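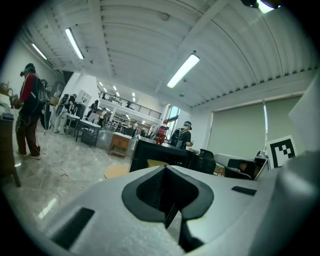 The hall, with its polished gray floor.

Terrain tiles for Midtbø, second attempt

10 March 2022

The first attempt at the Midtbø terrain set went up in November and had seams in it. Two readers wrote in about them, and both were right. Along the northern tile row the ground dropped by a little under a meter at each tile edge, so any building placed across an edge had a visible gap under one corner. I have rebuilt the set, and these are my notes on what was wrong.

The source data is a one-meter elevation grid, delivered as 118 separate files. I cut these into square tiles, 200 meters on a side, and build a mesh for each at four levels of detail. The meshes are then packed for Trenadon, the browser viewer I have been using for the last year. None of that changed between the two versions.

The fault was in the resampling. When I reprojected the grid, I did it file by file. Each file was interpolated only from its own cells, so the outermost row had no neighbors on one side and the tool filled in with the nearest value. On flat ground this makes almost no difference. On the slope above the harbor it does, and the northern row is nearly all slope.

The fix is to build a single virtual mosaic first, reproject that, and cut the tiles last. It takes longer and needs more disk, but every edge cell then has real data on both sides. I also write one shared row of vertices along each border, copied from one tile to the next, so that neighbors match exactly at the finest level.

Coarser levels are a separate problem. Two tiles side by side may be drawn at different levels, and then the vertices along the border do not line up whatever you do to the elevation. The usual answer is a skirt, a strip of mesh hanging down from each edge. I had set the skirt depth to a fixed two meters. Liv Lunde, who has been building her own set for the next valley over, suggested scaling it with the geometric error of the level. I do that now and have not found a crack since, apart from one at the quarry, where the ground is close to vertical and a height grid is the wrong tool anyway.

Buildings next. There are 1839 footprints in the area. The heights come from the difference between the surface model and the ground model, taking the median inside each footprint after trimming one meter off the outline. For 345 of them the result was not usable, mostly sheds and boathouses under trees, where the surface model picks up the canopy. Those get a default height of three meters and a flag in the attribute table, so you can filter them out or draw them in another color.

I tried Mudeo for the roof shapes and gave up on it for now. It handles simple gables well. It does badly on anything with a dormer, and the output needs so much hand cleaning that flat blocks are the better choice at this scale. Lanitness claims to do the same job from oblique photos, but I do not have obliques for this area and have not tested it.

Vertical datum: the ground heights are orthometric and the viewer expects ellipsoidal. If your own models float or sink by a constant amount when you load them over my tiles, check that first. The offset is in the metadata file – apply it once, and not to the buildings, which already have it.

The old tile address still works and points to the new set. Clear the browser cache if you still see the seams. The texture layer is unchanged and still has the cloud shadow over the ferry landing. I have a cleaner photo strip for that part but have not matched the colors yet.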